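Speaker notes – "Clear the board first: small kitchens, small objects"
Evening talk, Skastberg community hall. Keep to 20 mins. Water on lectern. Clicker is the stiff one, press hard.

OPENING
Say hello, thank Delia Lucero for the room and the chairs. Don't do the long joke about the fridge.

Start with the question. What's on your worktop right now that doesn't live there? Hands up. Wait for it. Let them laugh.

My answer when I first asked myself – 16 things. Kettle and toaster fine. The other fourteen had just landed.

Point of tonight: flat surfaces collect stuff. One thing gets put down, next thing keeps it company. First slide, go.

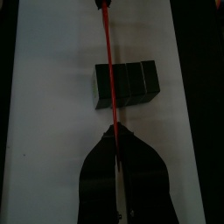

Skastberg, August 9, 2019

Black strip in four segments, thin red thing in front of it. Ask the room where they'd put each one at home. You'll get "drawer" from most people. Ask which drawer. Silence usually.

This is the bit about orphans. An orphan is anything small with no drawer, no hook, no tin. Too good to bin, too odd to file. Say it slowly, people write this down.

Three sorts, in my notes anyway:
parts of something else
spares
things you're minding for somebody

Parts go with the parent. Spares go in one tin, same tin, lid on. Minding – ring the person. Josefina Benítez had a box of her sister's icing nozzles for nine years. She's fine with me telling this one, I asked.

UTENSILS
Go faster here, last time this ran over.

Long flat ones are the worst. Spatulas, fish slices, the big spoons. They jam drawers. Everyone knows the noise. Do the drawer mime.

Next slide. Red one, plastic, broad at one end and a small round hole at the handle end. Talk about the hole. A hole is a hook waiting to happen, so hang it. Row of hooks under the shelf, inside the cupboard door, side of the fridge if it's the magnetic sort.

Mention the small wooden box with the red front too, it's on the board below. Boxes like that are good for tea bags, string, birthday candles. Bad for "misc". Never lable anything misc.

Rule for utensils – if two do the same job keep the one you reach for. Test it for a week. Tea towel over the other one. 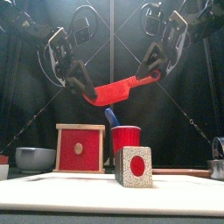 BOARDS

Big section, slow down again.

Chopping boards. Stand them up, don't stack. Stacked boards mean the one you want is at the bottom, so you use the top one for everything, onions, then toast. Mikkel Eskildsen's line about oniony jam goes here if the room is warm. Skip if not.

Racks: the Hirano one is nice but dear. The Pralon one does the same job and fits a narrow gap. Somebody will ask where to buy, say leaflet on the back table. An old letter rack does it too, or a toast rack if the boards are thin. Wipe the rack, people forget the rack!

White boards show everything, which I like. You can see when one wants a scrub. Half lemon and coarse salt, leave it while you dry up, rinse, stand on edge with air both sides. Not flat on the drainer.

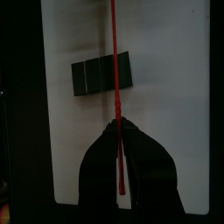
Rounded corners are kinder on the rack and on the cupboard lining, square ones catch. Not a reason to buy new. Sandpaper on a wooden one, two minutes, do it outside.

Then the clear-the-board habit. Before you chop – everything off. Strips, rods, string, post, the lot. Into a bowl if you're in a hurry. Bowl gets sorted after tea and goes back on the shelf EMPTY. Repeat that. The bowl is not a home.

Delali Quartey tried this from December and says the bowl is now mostly elastic bands. Good story, keep it short.

Handle slots. A board with a slot at the top wants to hang. Same rule as the utensils, see they'll spot it themselves if you pause. Get a peg that's fatter than you think. Thin nails let the board swing and mark the wall.
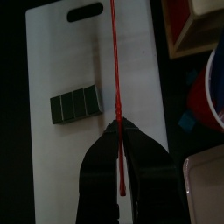

String and cord, quick one. Ends fray if left in a drawer. Tape the end or knot it, wind it round a bit of card, card in the tin with the spares. Red is handy, shows up against a pale worktop and you don't lose it.

If short of time drop the string and go straight to homework.

HOMEWORK
One surface only. Not the whole kitchen, they'll try. Clear it tonight, take off whatever's landed tomorrow, same again the day after. Brondutwood sheets on the chairs, tick boxes, pencils at the front.

Questions – Pascual Ocampo has the roving mic. Repeat the question back, hall echos. Chairs stacked by the stage after, and bring the leaflets home.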